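The Levels at Cuvville

The gauge house at Cuvville held one desk, one stove and 209 bound volumes of readings. Deok-su Na was paid to check them against the tide tables from Gilari and to initial each page in pencil.

The method was fixed. Read the printed level, subtract the datum, compare. A difference under 6 millimetres was passed. Anything larger went on a yellow slip to the office at Ahn, where it was filed.

In volume 90 he found a difference of 40 millimetres. It recurred on each spring tide until March, then stopped. He wrote the slips. He also checked the datum, which the instructions did not require, and found it had been copied correctly.

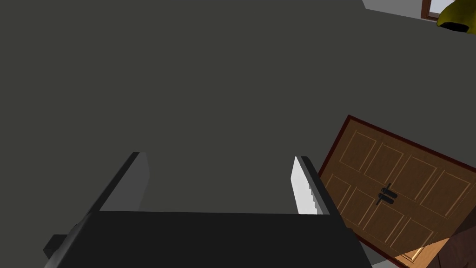

The previous keeper, Ekier, had left a notebook in the stove drawer. Its entries gave wind, pressure and the state of the water in one or two words. On the nights of the large differences the entry was always the same: flat, dark grey. Na had seen the estuary that way, a charcoal surface running back with hardly anything to stop the eye, and on such nights he too had found it hard to look at the staff for long.

He compared the handwriting in the notebook with that in the volume. The sevens differed. Someone else had taken the spring readings, or Ekier had taken them with his other hand.

Na initialled the page, put the notebook back in the drawer and took down volume 91.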